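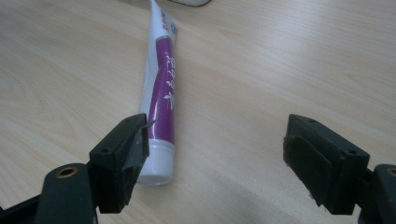 The Tube on the Table: Notes for a Talk on Bathroom Clutter

By the Plilero Home Desk
February
116 shares | 30 comments

Opening (keep it slow, let people sit down)

Good evening. I was asked to talk about decluttering the bathroom, and I said yes on the condition that I could be rude about it. The organizers at Salameh Hall agreed, so we'll see how far they meant it.

I want to start with toothpaste. One tube, lying on a wood table, white with a purple band and a column of white characters down the middle of the band. There's a little leaf or sprig printed under the characters. I can't read the characters and I'm not going to pretend to. Leave it up on the screen while I talk.

Ask the room: who has more than one tube open at home right now? Wait for hands. Most people put them up late.

Part one: the leaf

I have a problem with the leaf. A small plant on a package tells you that somebody wanted a small plant on the package. It could mean mint, it could mean herbs, it could mean the designer had a gap to fill. We take it to mean gentle, or natural, or good for us, and we do it in the second before the tube goes in the basket.

Purple is the same kind of trick. What does purple say to you? (Take two or three answers. Last time I got "lavender," "whitening" and "grapes.") Same color, three different products in three different heads.

I bring this up in a talk about clutter because this is how the clutter gets in. A bathroom drawer is full of things we bought for what the front of the package seemed to promise. When the promise doesn't come true in two weeks we don't throw the thing out. We buy the next one and slide the first one to the back.

Part two: the gadgets

Now the squeezers. Hold up the key-type squeezer from the bag, then the roller, then the wall dispenser. Pass the roller around.

I tested the Jedel roller at home. It flattens a tube nicely. It also takes up more shelf than the tube does, and it gets paste in the gears, and then you are cleaning a machine whose whole purpose was to save you a few brushings' worth of paste. I stuck with it for a month. I went back to pressing the tube flat against the edge of the sink, same as my mother did.

The wall dispenser was worse. It came with sticky pads, and the pads let go at 5 in the morning. If you have one and love it, fine, tell me in the break. I've heard from a few happy owners and I believe them, but I notice that all of them had owned it less than a year.

(If the room is friendly, tell the story about the dispenser and the cat. If not, skip.)

Part three: the method people

There's a method going around called the Nanport method. You take everything out of the bathroom, lay it on a big table, and group it. Then you "meet" each item. I did it. I met 100 items, and that was one bathroom with two adults using it.

What I will grant them is the table. Putting a thing down alone on plain wood does change how you look at it. On the shelf, a tube is part of the crowd. On the table it's just a tube with a cap, and you can ask it normal questions. Are we using this? Would we buy it again? Who in this house likes the taste?

What I don't grant them is the rest. The matching jars, the labels on the jars, the decanting. Please don't decant toothpaste. I have seen it done, in a pump bottle, and it clogged, and the person then bought a second pump bottle. The tube is already a good container. It gets smaller as you use it, which is more than you can say for any jar.

And the price! Add up the trays, the risers and the jars on the starter list and I got 1,134 in our money, before tax, to store things you already owned and already had a drawer for. Say that number twice. Somebody always asks me to repeat it anyway.

Part four: what I do

Short section, people want this part so don't rush it.

One tube open. The spare lives somewhere that isn't the bathroom; ours is in the hall closet next to the light bulbs. When the spare comes out, the old one goes in the trash the same day, even if you think there's a little left. There is a little left. Let it go.

Cap on after each use. I know this sounds like nagging, and I have been on both sides of it. Dried paste around the neck is what makes a tube feel dirty, and people give up on dirty tubes early and open a new one.

Travel tubes: keep two. I had a shoebox of them. Check the date if there's a date. If you can't find one and you can't remember the trip, out.

Tubes you can't read: this is where the one on the screen comes back. Gifts, souvenirs, the thing from the airport shop. Either find out what it is and use it, or stop keeping it because it's interesting. I have a weakness here and I admit it freely. A pretty tube in a language I don't know can sit in my cabinet for years -- it feels like owning a postcard.

Do the drawer first and the cabinet second. The drawer is smaller and you'll want to quit by the end of it.

Questions I usually get

"Should I cut the tube open?" You can. I've done it with kitchen scissors and I got paste on the scissors. If it makes you happy, cut it.

"Stand it up or lay it flat?" People feel strongly. I lay mine flat. A tube standing on its cap falls over when you reach past it, and then it's flat anyway, only on the floor.

"Do you think any of this matters?" Somebody asks this at every talk, usually from the back. My answer is that it matters for as long as it takes you to find the toothpaste in the morning.

Leave time for the raffle. The prize is the Jedel roller, and yes, I washed it.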